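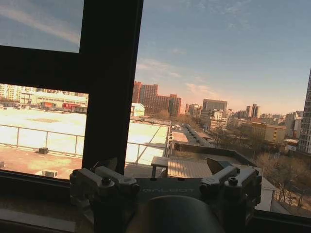
View from the upstairs window, Fetby building. Flat roof and railing in front, street and towers behind.

Progress report — Grinia rooms refit, Fetby building
For: Praltard grants desk
Period: to end of March

Short one this time, sorry, wanted it in before the deadline.

Where we are
Window room is the main thing this period. Old blinds down, sills sanded and painted, first coat only. Second coat waiting on the sill filler to harden properly. Frames staying dark as agreed, no repaint, saves us money. Glass cleaned inside. Outside not done yet — needs access from the roof and we are still waiting on the landlord for permission to go out there.

The light is better than we told you in the application. Big pane looks right down the street and out to the high-rises, a lot of sky. We've changed the desk plan because of it. Desks now go side-on to the window instead of facing the wall. Same number of desks, no extra cost.

Glare
Known problem. The roof outside is very bright in sun and it comes straight up into the room. Tried working at the window end at 2 in the afternoon and gave up on the screens. Grecu have quoted for roller shades, light-filtering kind, so people keep the view. Quote is 2503 including fitting. That is inside the furnishings line but takes most of what's left of it. Would like your OK before we order, please.

Back room
Floor down. Skirting on three walls, fourth wall waiting for the electrician to finish the sockets. He has been twice, needs one more visit. Shelving delivered and still flat in the hallway, which is a pain for everyone.

Delays
Running over two weeks behind on the original plan. Mostly the floor delivery, then the sockets. Don't expect to get that time back but dont expect to lose more either.

Spend
Paint and filler under budget. Floor on budget. Electrics will go over a bit, final invoice not in yet. Will send it on when we have it.

Next period
— second coat on sills
— shades ordered and fitted, if approved
— outside glass, once the landlord answers
— last wall of skirting, then shelving up
— desks in, 15 in total, 4 of them height adjustable

Need from you
Yes or no on the Grecu quote. Also the reporting template you mentioned, we only have last years version and the budget tabs dont match teh new headings.

Receipts to follow in a seperate email.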